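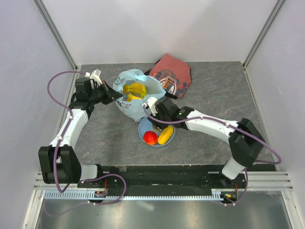 ## Two arms teleoperation: when should the second hand help with the bag?

**Honeylyn Dalisay**

Hello all. I am recording demonstrations by remote control for a two-arm setup. The task is to put toy fruit into a thin plastic bag. The bag is light blue and very soft, and there is also a plate with a toy tomato and one yellow piece, and a folded red T-shirt behind.

I have 80 episodes now. In many of them I keep the left gripper near the mouth of the bag the whole time, and in others I bring it only when the bag closes itself. After training, the left arm hesitates a lot and the right arm waits above the plate. Must I throw away the episodes and begin again, or can I mix the two ways? The shirt also lies partly under the bag. Should I move it away?

**Standier**

Do not mix. The policy sees nearly the same picture and two different answers, so it goes between them. Choose one way and write it down before you record.

I would hold the rim with the left gripper before the right one goes down to the plate. Close the fingers on one layer of plastic only. If you catch both layers, the bag stays shut and you will pull it across the table.

You can keep the old episodes where the left arm already does this. Sort them by watching the first 3 seconds of left arm movement; it is boring work but quicker than recording again. Also, pause less. When I was learning I stopped the arm above each object to think, and my model learned to stop there too.

**Skuris**

more data. 80 is nothing

**Benavides**

I agree with Standier about the rim, but I would leave the shirt if it will be there in your real test. Change its place a little between episodes. In our recordings at Dallstead the cloth was always in the same corner, and when we moved it the arm missed the bag by 4 cm.

One more thing: do not start every episode with the bag open. Crumple it in your hand and drop it, then record from there.

**Honeylyn Dalisay**

Thank you Standier and Benavides. I sorted them this evening and I can keep fewer than half. I will record the rest with the rim held first, and the shirt stays.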